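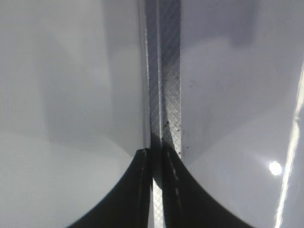
grubscrew_ed wrote:
Forty-seven demos is nothing for handwriting. We did 155 by leader arm before the thing could put a crossbar on a letter without wandering off, and that was capitals only. I'd want to know what was held back for testing before I got excited.

Share this thread (33)

pelham_k wrote:
Nothing was held back. That's my whole complaint, if you read the first post properly. The Vivel writeup says the arm "learned to write from human guidance" and when you get down to the methods part, the guidance was a person on a remote handset for every run they showed in May. A person driving an arm is a person writing with a very expensive pencil.

Collecting demos is fine. I do it most weeks. I just don't call the demos the result.

Sixten Eklund wrote:
You have to start somewhere though. Every policy I've trained started as somebody driving. The handset runs are the data. You're complaining that the flour isn't bread.

pelham_k wrote:
I'm complaining that they put the flour in the bakery window.

tinroof wrote:
Has anyone here tried the same thing by hand guiding instead of the handset? As in grab the arm and drag it through the letter. I find the handset terrible for curves. Straight strokes OK, but the minute I have to go round a bowl I'm making lots of tiny corrections and the policy learns the corrections.

grubscrew_ed wrote:
Hand guiding gives nicer curves and worse contact. You lean on the arm without noticing, so the force readings are you plus the pen, and good luck pulling those apart afterward. Also if you have a wrist camera your own hand is in half the pictures.

I'd stick with a leader arm. Plattner's cheap one is OK once you replace the springs. Don't bother with the Starholm, the delay is enough that you overshoot every corner.

Inês Torres wrote:
I use the Starholm and I don't see that at all. Are you on wireless? Mine was awful until I ran a cable. With the cable I got 25 usable lowercase demos on Sunday before lunch, and I am not a patient person.

grubscrew_ed wrote:
Wired. Maybe I got a bad one. What's "usable" though? Everyone has a different bar for that and nobody writes it down.

Inês Torres wrote:
One continuous stroke, pen never leaves the board, someone else can read it. I throw out anything where I stopped partway to think. Slow is OK.

pelham_k wrote:
"Someone else can read it" is doing a lot of work there. Back to the letters, because I think people skip over how different the two cases of even one letter are.

Take the A. The capital is straight lines and two or three pen lifts, depending on how you were taught. All the trouble is in coming back down at the right spot. Then the lowercase one is a closed loop with a tail, no lifts if you do it Inês's way, and all the trouble is in the curve and in keeping the pressure even while the wrist turns. 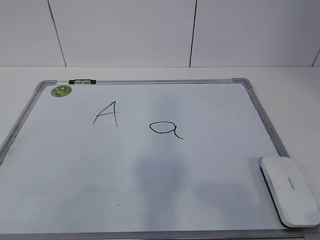
So if you pool those two into one set and train on "write the letter A", you're teaching two tasks that share a name. I've seen people do it, get mush, and blame the number of demos. Then they go and collect three times as many and get more confident mush. Split them, or at least give the policy some way to know which one it was asked for.

And please vary where you start. If every demo begins at the same spot on the board, you've taught it a spot.

tinroof wrote:
How much do you vary it? I've been moving the start a couple of inches each way and leaving the board where it is.

pelham_k wrote:
Move the board too. Shift it, turn it a little. I don't trust any writing result where the board stayed put the entire time — a recorded path played back would look exactly the same, and you can't tell which one you've got until something moves.

Sixten Eklund wrote:
I don't agree on splitting the cases, for what it's worth. I pooled upper and lower for the Pondwood arm with the letter as a text prompt and it was fine. The lowercase even got better, I assume from seeing more examples of the pen touching down.

pelham_k wrote:
Fine on how many trials, and who started them?

Sixten Eklund wrote:
Some 33, and me.

pelham_k wrote:
And you placed the pen in the gripper the same way each time?

Sixten Eklund wrote:
Yes. OK. I take the point, but I still think pooling is right with a prompt. I'll rerun it with the pen put in crooked.

Inês Torres wrote:
Crooked pen is where mine falls apart, just so you know. It writes the letter perfectly well, about half an inch above the board.

grubscrew_ed wrote:
Same. I ended up doing a separate batch where I seated the pen badly on purpose and corrected for it while driving. It helped with the angle and did nothing for depth.

tinroof wrote:
Did you label those separately or just throw them in?

grubscrew_ed wrote:
Threw them in. Pelham will be along shortly to tell me off.

pelham_k wrote:
Label them. You'll want to take them out again at some point and you won't remember which ones they were.

25 replies
Search this forum: Enter keywords Go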